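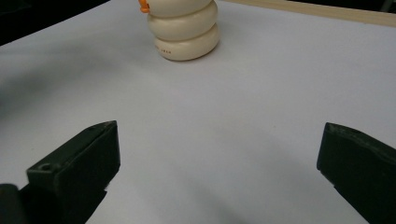

Fig. 1. Stacking toy, cream, on a pale surface.

Play and Objects in the Early Years
Notes for lecture 4 (Gerlach)
Posted before class, will fix mistakes if I find time

Before we start: seminar groups are swapped. Kerstin Seidel's group is now in 111, Hiếu Phùng's group stays where it was. Reader is finally in the copy shop. If you bought the old version the page numbers are off from ch. 5 on.

1. Left over from last time

We stopped at looking vs. handling. Short version: babies look at things long before they can do much with them, and for a long time looking was all anybody measured. Cheap, easy to code, works with a tired six-month-old. Problem is that a long look can mean interest, surprise, or just a kid who has zoned out. Handling gives you more to go on but is a pain to code.

Someone asked if mouthing counts as handling. Yes. Mouthing is exploration, for a young baby probably the best kind they have. Drops off over the first year and into the second but doesn't stop. Tired kids go back to it, sick kids too.

2. Kinds of object play (know these)

Exploratory. What is this thing. Turning, banging, mouthing, dropping. Same actions on pretty much everything at first, then actions start to fit the object: soft things get squeezed, hard things get banged.

Relational. Two things at once. Spoon in cup, lid on pot, block on block. At first the pairs make no sense (spoon on shoe). Later they follow how the things are used at home.

Functional. Using the thing the way the family uses it. Phone to ear, brush to hair. Often before the kid has the word.

Pretend. Block is a car, banana is a phone. Starts on self (pretend to drink), then on others (doll drinks), then doll does things "by itself".

Construction. Making something that stays made. Overlaps with relational and people argue about where the line is. For the exam: if there is a goal you can see in the behavior, call it construction and say why.

NB these are not stages. A three year old does all of them in one afternoon. They show up in that order, thats all the order means.

3. Stacking

Why so much of the literature is on stacking: it needs a lot of separate things to go right and you can see it fail. Kid has to
- pick up one item while leaving the other alone
- line them up
- let go

Letting go is the hard bit and students always forget it. Grasping comes early. Release with control is late, well after the first birthday for many kids. Watch a one-year-old try to put a block down: the hand opens too wide, the block goes with it, tower falls. Parents read this as knocking it down on purpose. Sometimes it is! Knocking down is great fun and is its own kind of play.

Tower height is used in a lot of screening checklists. Fine as a rough guide. Weak as a measure of anything else. A low tower could be motor, could be attention, could be that the kid would sooner throw the block at you.

Also materials matter. Big light blocks are easier than small heavy ones up to a point, then too big for the hand. Smooth blocks slide. Carpet is worse than a table. Papers that don't report the surface or block size, be suspicious.

4. Size order

Nesting cups, ring stackers. Three strategies you'll see in the coding manual:

Pairing: one cup into one other cup, stop.
Pot: one cup stays put, others go into it one after another.
Subassembly: build a small set, move the whole set into a bigger cup.

Pairing comes first, then pot, subassembly last. Subassembly is the one people get excited about since it looks a bit like grammar (a unit made of units, moved as a unit). I would be careful. Looks like is not is. Chowdhury chapter in the reader is good on this, starts p. 394 in the new version. Read at least the first half, the second half is stats and we'll do it together.

Trial and error vs. planning: kid tries wrong cup, it jams, kid pushes harder. Younger kids push harder. Older ones back up and swap. The switch from forcing to swapping is maybe more intresting than final success, and final success is what most studies report. Moan about this in your essays, I will be pleased.

5. Does the toy matter

Company claims. "Builds STEM skills" etc. Go through the Jirkix leaflet in the seminar, underline every claim, ask what study you'd need to back it. Most would need a control group playing with pots and pans.

What can be said with some confidence:
- kids play longer with fewer toys out
- things that do one thing when you press a button get pressed, and adults talk less around them
- an adult who joins in and follows the kids lead gets longer play than one who directs

What can't be said: that any one toy makes a kid smarter. Kids with more toys tend to have a lot of other things too (space, time, adults around). Correlation, confounds, you know the song.

6. Culture bit, rushed this last year

Almost all the early data come from a few countries and from homes where adults think playing with kids is part of an adult's job. Not universal. In plenty of places kids play with kids and adults work nearby, and the objects are real ones, tools, baskets, kitchen stuff. These kids can look "behind" on a block task they've never seen and well ahead on pouring, carrying, cutting. Task familiarity. If you take one thing from this section take that.

Dong-hyun Baek is doing the guest slot on this, bring questions. He will ask if you have read something so read something.

7. Terms to know

affordance / controlled release / relational play / seriation / subassembly / scaffolding (used loosely, define it when you use it) / task familiarity

8. Essay

2000 words, references not included. Pick one:

a) "Tower height tells us more about hands than about minds." Discuss.
b) Compare two ways of coding nesting cup play. Which would you use with toddlers and why?
c) Take a toy ad of your own choice (not Jirkix, we did it) and design a study that could test its main claim.

Due by 16:00 on the date in the portal. Portal closes by itself, I can't open it again, please dont write to me at 16:04.

Next time: pretend play, and when kids know that pretend is pretend. Read ch. 6. Skip the box on imaginary friends, its out of date, I'll bring something better in if the scanner works.

W.G.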